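Durnulura: A Two-Arm Workcell for Handling Small Charging Cables
Final project report

1. Purpose

The Durnulura project set out to build a tabletop cell in which two small robot arms can work together on everyday objects that have cables attached. We chose charging cables for the main task because they bend, cross each other and pull on whatever they are plugged into. A block or a cup stays where it is put down. A cable usually moves when the one next to it moves.

The cell was built at Endberg, the shared workshop behind the engineering annex, between January and April. The budget was $1,000, which did not include the arms. Those were on loan from the department and had to go back in working order with no holes drilled in them. The remaining money went to the frame, the tabletop, the wiring and the controller board.

2. Frame and table

The first frame was made of wood and was not stiff enough. When both arms moved outward together, the front edge flexed and the grippers missed their targets. We replaced the front with a metal beam and bolted the arm bases to metal mounting plates on top of it. The rest of the frame was rebuilt to match, and the wooden parts went back to the scrap bin.
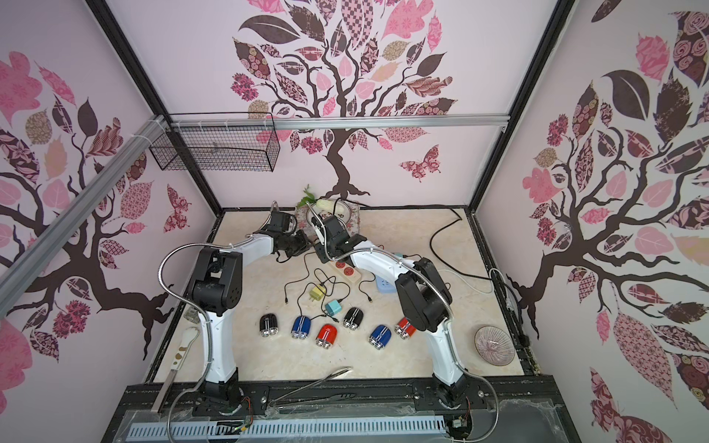 Choosing the walls took longer than it should have. Plain white panels gave us glare in the afternoon, and gray fabric made dark objects hard to separate from their shadows. We also wanted a background with some pattern in it, so that the software would have to find objects against something other than a blank surface. The pink wallpaper with the patchwork trees was the busiest we tested, and we kept it on all three inner walls. The wire mesh basket on the back rail is held with white cable ties, so it can be moved along or taken off without tools. It is meant for small items, and the arms are programmed to stay in front of it.

The marble-patterned top is light in color, and black cables show up well against it. We have not measured how much this helped compared with the first top, which was dark brown.

3. Wiring

Wires for both arms run down from the bases into a slotted duct along the front. In the first version they ran over the table edge and one was pinched by the left arm. With the duct in place, a wire can be replaced without unbolting a base.

Commands go through an Erker board mounted under the table. The board resets if both arms start a fast move at the same instant. We did not find the cause. As a workaround, the software delays the right arm slightly at the start of each move. The delay is too short to notice in normal use, but it does need to be accounted for when both grippers hold the same cable.

4. The cable task

For each trial, six small rechargeable devices were set across the middle of the table with their cables running back to the adapters. The cables were allowed to cross. The arms had to pick out one named cable, follow it to the adapter end, and pull the adapter out of its socket while the other arm held the power strip still.

We controlled the arms by hand for the first two weeks to learn which grips worked. Gripping the cable itself was a poor choice, as it slid or twisted. Gripping the adapter body from the sides was better, but only if the neighboring adapter left enough room for the fingers.

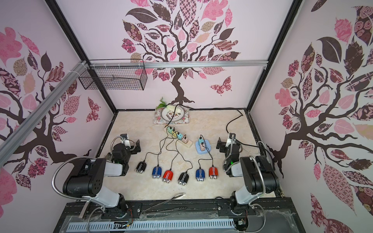 Room for the fingers turned out to matter more than the crossing of the cables. Turning the strip at an angle to the back wall gave the left arm a straighter approach, and we used that position for all of the recorded trials.

5. Results

We recorded 103 trials, and 71 were completed without a person stepping in. Most of the failures fell into these groups:

Wrong cable followed after a crossing
Gripper touched the next adapter and stopped
Power strip slid before the second arm had hold of it
Board reset

The sliding strip was the easiest of these to reduce. Having the holding arm press down before closing its gripper was enough in most cases. Following the correct cable is still the weak point, mainly where two black cables cross close to the devices.

6. Remaining work

The clear plastic over the duct is temporary and should be replaced with a rigid cover. The board problem needs to be traced with proper test equipment, which Endberg does not have. The electronics lab in Arellano Hall does, and bench time there has been requested.

The drawings, parts list and trial log are stored in the Durnulura folder on the workshop computer. Anyone taking over the cell should run the arm homing routine before the first move of the day and check the base bolts on both plates. The left one works loose faster than the right.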